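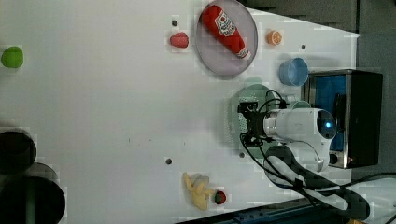 # Fuleo Tabletop Demonstration Station

Thank you for your interest in the Fuleo station! If you have been to one of our open days in Stadutthorpe you have almost certainly stood in front of it already, probably for longer than you meant to. Visitors tend to drift over with a coffee and stay. This page covers what the station is, what comes with it, and how to book a visit if you would like to try it before you decide anything (which we always recommend).

## What it is

Fuleo is a complete robot table for showing people how a robot arm picks things up and puts them somewhere else. It was put together by Grumero for schools, libraries, science centers and company lobbies, places where the audience may be 11 years old or may be the board of directors, and where whoever is running the show has other work to do that day. The arm, the table and the software arrive together, and we set the whole thing up with you.

We settled on a kitchen theme early on and have never been sorry. Everybody knows what a banana is and where the ketchup goes, so people can follow the job from the first minute. The table top is white, which makes the bright toy food easy to find from the back row, and the arm is white as well, with a blue light at the wrist that children seem to love more than anything else on the table.

## What you get

- One robot arm with gripper, mounted at the side of the table
- White table
- Play kitchen set of 19 pieces, including toy fruit, a ketchup bottle, a plate and a plastic cup
- Shahbazi control software on a small computer, with a year of updates
- Printed host guide with 18 ready-made tasks, sorted from easy to hard
- One full day of training at your place or ours

You are welcome to swap in pieces of your own. Soft or very shiny things can be tricky, so please send us a note first and we will gladly try them out for you.

## What a demonstration is like

A usual session starts with the toys spread over the table in no special order. The host picks a task from the guide, such as putting the orange slice on the plate, and the arm goes to work at an easy pace. After that we like to let the audience choose. Somebody always asks for the strawberry, and somebody else always wants the cup, which is a harder job when it is lying on its side, and a very good moment to talk about how a gripper has to come at an object from the right direction.

Misses happen, and we would ask you not to hide them. A dropped lime gets more questions than ten clean pickups, and the host guide has a nice page on what to say while the arm has another go.

## Before you order

The station needs a level floor, an ordinary wall outlet and enough room for people to stand along the front. Please keep visitors behind the floor line while the arm is moving. Small groups work best, though we have had some very cheerful crowds.

Rental for a single event is $3000, with delivery, setup and a trained host included. For purchase prices, please write to us and tell us a little about your space.

## Come and see it

Our next open day in Stadutthorpe is in July, with demonstrations through the afternoon and a quieter hour from 4 p.m. for teachers and buyers who want to try the controls themselves. Entry is free, and groups should let us know ahead of time so we can put out enough chairs.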